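Why Do Fruits Have Skin?

Peel an orange and you end up with a pile of skin on the table. Most people throw it away. To the plant, though, that skin is one of the most important parts of the fruit. This page explains what fruit skin is made of, what it does, and why some skins are thin and some are thick.

What is a fruit, anyway?

A fruit is the part of a plant that holds the seeds. It grows from a flower. After pollen reaches the flower, the petals dry up and drop off, and the bottom part of the flower begins to swell. Inside it the seeds are forming.

This means that some foods we call vegetables are fruits to a scientist. Tomatoes, cucumbers, peppers and pumpkins all have seeds inside and all grow from flowers. Carrots do not. A carrot is a root.

The outside layer of a fruit has its own name. Scientists call it the exocarp (say EX-oh-carp). "Exo" means outside and "carp" comes from an old Greek word for fruit. In everyday talk we say skin, peel or rind. 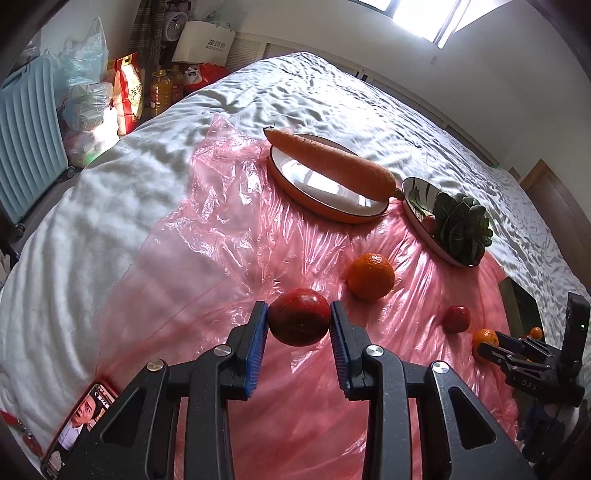

A red apple, with an orange mandarin just beyond it. The mandarin's peel is covered in tiny dimples.

Job one: keeping water in

Fruit is mostly water. An apple is more than four-fifths water, and a tomato has even more. If that water could escape easily, the fruit would shrivel long before the seeds were ready.

The skin slows this down. On the outside of an apple is a very thin layer of wax. The apple makes it by itself while it is growing on the tree. Water cannot pass through wax very well, so most of it stays inside. Rub a freshly picked apple on your sleeve and it gets shinier, as the rubbing smooths the wax.

Grapes and plums have wax too. Theirs often looks like a pale, dusty coating. It is called bloom, and it is not dirt.

Job two: keeping germs out

The air and the soil are full of tiny living things, including mold and bacteria. Many of them would like to eat the sweet part of a fruit. The skin is a wall they have trouble getting through.

You can see what happens when the wall is broken. A bruised apple with a small cut in it will often start to rot at the cut. The rest of the apple may stay firm for days.

Citrus fruits have something extra. The dimples on an orange or a mandarin mark the places where there are tiny pockets of oil in the peel. These are called oil glands. The oil has a strong smell and a bitter taste, and many insects stay away from it. When you bend a piece of orange peel and a fine spray comes out, you are squeezing the glands until they burst.

Job three: sending a message

A plant cannot walk, so it needs help moving its seeds to new ground. Many plants get that help from animals. A bird or a monkey eats the fruit, travels somewhere else, and leaves the seeds behind in its droppings.

But the seeds have to be ready first. An unripe fruit is usually green, which makes it hard to spot among the leaves. It is also hard and sour. When the seeds are ready, the fruit turns sweet and the skin often changes color. A green tomato loses its green coloring, called chlorophyll (KLOR-oh-fill), and makes a red one, called lycopene (LIE-koh-peen). Red shows up well against leaves.

Color is not always a good guide. Some apples are green when they are ripe. In very warm places, oranges can be ripe inside while their peel is still green, because cool nights are needed to turn the peel orange. 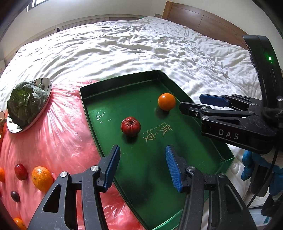
Smooth, bumpy and ribbed

Fruit skins come in many shapes. Many cherry tomatoes are round and smooth. Other tomatoes have deep folds called ribs that run from the stem down to the bottom. The ribs follow the shape of the inside of the fruit. A tomato is divided into small rooms that hold the seeds, and a ribbed tomato often has a lot of these rooms.

A peach is covered with short hairs. A pineapple has a tough skin made from many small fruits that have grown together. A melon called a cantaloupe has a net pattern on it. The net forms when the skin cracks as the melon grows, and the plant fills the cracks with a corky material, a bit like a scab.

Thick skin or thin skin?

A cherry has a very thin skin. A bird can swallow the whole thing in one gulp. An orange has a thick peel in two layers. The orange part with the oil glands is on the outside. Under it is a white, spongy part called the pith, which cushions the juicy inside.

Thick skins usually help a fruit last longer. A whole orange can keep for weeks in a cool place. A raspberry has almost no protection and may go moldy in a day or two.

Try it yourself: the skin test

You will need:
2 apples of the same size
A vegetable peeler
A plate
A kitchen scale
A notebook

Step 1. Ask an adult to peel one of the apples. Leave the other one as it is.
Step 2. Weigh each apple and write down the numbers.
Step 3. Put both apples on the plate and leave it on a shelf.
Step 4. Weigh them again at the same time each day for five days.
Step 5. Work out how much weight each apple has lost. The missing weight is mostly water that has gone into the air.

Do not eat the apples afterward. Put them in the compost.

Words to know

Bloom: the dusty wax on some fruits
Chlorophyll: the green coloring in plants
Exocarp: the outside layer of a fruit
Lycopene: the red coloring in tomatoes
Oil gland: a tiny pocket of oil in citrus peel
Pith: the white layer under the peel of an orange

Written by Tudur Meredith for the Skimell children's science pages.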